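Speckle Underfoot: Choosing a Floor That Hides the Day

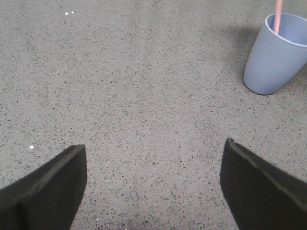 Why do speckled floors look clean for longer than plain ones?

Dirt is noticed by contrast. On a single flat color, a crumb is the only dark point for a foot in any direction. On a ground that already carries charcoal, brown and black flecks, the same crumb falls within the pattern.

Achilleas Vlachopoulos specifies floors for Kourkoulas, a contract fitter whose work is mostly canteens and playrooms. He prefers a pale warm gray base with small, irregular flecks. Large chips read as spots, and a regular repeat shows up as a grid once the floor is laid.

Larger objects are a separate matter. A light blue plastic cup stands out on gray speckle at any distance. A dropped black button may take five minutes to find.

Samples should be viewed flat, on the floor, from standing height. Grain that seems coarse up close softens a few steps away, and a board held at the chest gives a false reading. Vlachopoulos leaves a sample down for seven days and checks it in the morning and after dark.

The Dundar range offers two fleck densities. Kourkoulas used the denser one for a 155-square-meter dining room at Vendeck, finished in March. Cleaning follows a fixed schedule there, as the surface gives little warning of when it is due.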